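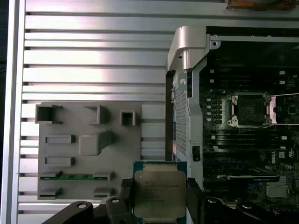 Unit 4: Locating and Restraining the Workpiece

Course notes, revised 03/04/2024. Prepared by Américo Baptista.

4.1 Scope

This unit covers the principles used to position a part repeatably and to hold it against process forces. It assumes you have completed the unit on tolerances and can read a position callout. Clamping calculations for rotating work are covered separately and are not examined here.

4.2 Terms

Location means establishing where the part sits relative to a datum. Restraint means stopping it from leaving that position once it is there. The two are often done by the same piece of hardware, and students tend to treat them as one function. Keep them apart in your reports. A clamp that also locates will usually do both badly, as the part shifts when the clamp is tightened.

A fixture locates and holds. A jig locates, holds and guides the tool. A nest is a recess or pocket shaped to part of the workpiece outline.

4.3 Degrees of freedom

A rigid body in space has six degrees of freedom: translation along three axes and rotation about each of them. The 3-2-1 method removes them in order.

Primary datum: three contact points on the largest stable face. Removes one translation and two rotations.

Secondary datum: two contact points on a side face, spaced as far apart as the part allows. Removes one translation and one rotation.

Tertiary datum: one contact point on the remaining face. Removes the last translation.

A fourth point on the primary face is redundant. On a rough casting it will cause rocking, or it will bend the part when clamped. On a machined face the error may be small enough to ignore, but state this assumption in your working.

4.4 Locator spacing

Angular error from a pair of locators depends on the height difference between them divided by their spacing. For a height difference of 0.04 mm and a spacing of 80 mm, the error is 0.0005 rad. Moving the locators out to 156 mm reduces it to 0.00026 rad. Doubling the spacing halves the error, at no cost other than space on the baseplate.

The same reasoning applies to two-pin location. Use one round pin and one relieved (diamond) pin. Two round pins in two round holes will bind unless the clearances are opened up to absorb the variation in hole centres, and the extra clearance then becomes position error.

4.5 Pockets and nests

Nests are quick to load and need little operator skill. Their weaknesses are as follows.

Clearance is needed on all sides, so the part is never located better than the clearance permits. Bias the part into one corner if a tighter position is required.

Internal corners need relief. A sharp part corner seated in a radiused pocket corner will ride up the radius.

Chips, dust and burrs collect at the bottom. Provide a through hole or raise the seating surface on pads.

A lead-in chamfer at the mouth helps loading. It does no locating, so do not include its depth when calculating engaged height.

Printed polymer nests are acceptable for light assembly and inspection work. Check seating faces for warp after printing, and do not rely on printed holes for dowel fits. Ream them or press in a metal bushing.

4.6 Clamping

Direct the clamping force toward the locators, and place each clamp opposite a locator or within the triangle formed by the three primary points. A clamp outside this triangle tends to tip the part. Process forces should also act toward locators. Where this cannot be arranged, friction must carry the load, and the friction coefficient used must be quoted with its source.

4.7 Worked case: Pinheiro bracket

The Arkent plant assembles the Pinheiro bracket in batches. The original fixture used four fixed rest buttons and a single toggle clamp near one edge. Of 156 brackets checked, 17 were outside the flatness limit when measured in the clamped state, and all were within it when released. The brackets were sound. The fourth button was high and the clamp was bending the part down onto it.

The fourth button was replaced with an adjustable jack, set to contact after the three fixed points had seated, and the clamp was moved inside the support triangle.

4.8 Tutorial problems

Problem 1. Sketch a 3-2-1 arrangement for the Zosorex cover plate (drawing in the August tutorial pack). Mark each locator and list the freedoms it removes.

Problem 2. For the same plate, find the minimum secondary locator spacing that keeps angular error below 0.0005 rad, given a height difference of 0.03 mm.

Problem 3. The Porkomness housing is located on two round pins. Explain the loading difficulty reported by the assemblers and propose a change. Show the orientation of any relieved pin.

Submit hand sketches on A4. CAD models are not required for this unit.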